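Flemdale Residents' Forum
Board: Halls and Public Buildings
Topic: Proposed changes to cloakroom arrangements at Basgate Hall

hallsecretary_bg
Members are invited to comment on the proposed changes to the cloakroom at Basgate Hall. At present the cloakroom is open to all hirers and is not attended. It is proposed that, from October, an attended cloakroom be provided at any event for which more than 275 tickets have been issued, and that the cost be added to the hire charge. Smaller events would continue as now. Comments should be posted in this topic and will be passed to the management meeting in full.

northlane_reader
I have read the proposal and the hire terms together. The terms state that outer garments are left at the owner's risk. Is it intended that this wording will remain where an attendant is present? A person who hands over a coat and is given a ticket for it will reasonably expect to get the same coat back.

hallsecretary_bg
The wording is under review. The present draft limits any claim to items for which a ticket has been given, and excludes the contents of pockets.

quire_and_co
Our society hires the hall for its winter concerts and I must record an objection. We sold 651 tickets across three evenings last season, and on one of those evenings we would have passed the proposed limit by a handful. The added charge would have taken most of what we made on refreshments. A limit based on tickets issued also takes no account of those who do not attend – in our case a fair number when the weather is poor.

Tollgate18
I do not agree with the previous poster. The corridor at the close of a full concert is difficult for anyone using a stick or a wheelchair, and the cause is the crowd searching through the rails. An attendant would deal with this. If the charge is the difficulty, it could be shared between the hirer and the hall.

quire_and_co
A shared charge would be acceptable to us in principle. I would still ask that the figure be based on attendance, which the door stewards already record.

northlane_reader
Attendance is known only when the doors have closed, by which time the attendant must already have been engaged. Tickets issued is the only workable measure, although the figure itself might be raised.

szabo_fittings
I should declare an interest, as Szabo supplied the rails now in use. Whatever is decided about an attendant, the spacing of the pegs should be looked at. Winter coats need roughly 18 centimetres each if they are to be lifted off without bringing down the neighbour. The present rails were specified for a school and are closer than that. Wooden racks are also worth considering for the smaller rooms, where the metal rails are noisy during meetings.

Tollgate18
The spacing point is a fair one and I had not considered it. Members may also wish to see the notice put out by Stadideo on the same subject, which I copy below.

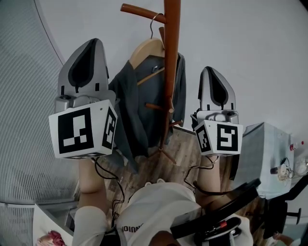

BASGATE, October – Stadideo has revised its guidance to hirers on coats and bags. Coats are to be hung on the racks provided and may not be placed over chairs or radiators. Bags must be kept under the seat. Items left behind will be held for six weeks, after which they will be given to charity. Hirers are asked to read out the guidance before the start of each event.

quire_and_co
Six weeks seems generous. We were told that Basgate Hall keeps lost items for a fortnight, and an umbrella belonging to one of our altos was disposed of within that time.

hallsecretary_bg
The period at Basgate Hall is four weeks. If an item was disposed of sooner, the member concerned should write to the hall office with the date of the event.

northlane_reader
May I ask that the rule on radiators be adopted whatever the outcome? It costs nothing. I remain opposed to reading guidance aloud before a concert.

hallsecretary_bg
Both points have been noted. The topic will stay open until 6 pm on the day before the meeting. Members who wish to propose a different ticket figure should state it clearly in their reply.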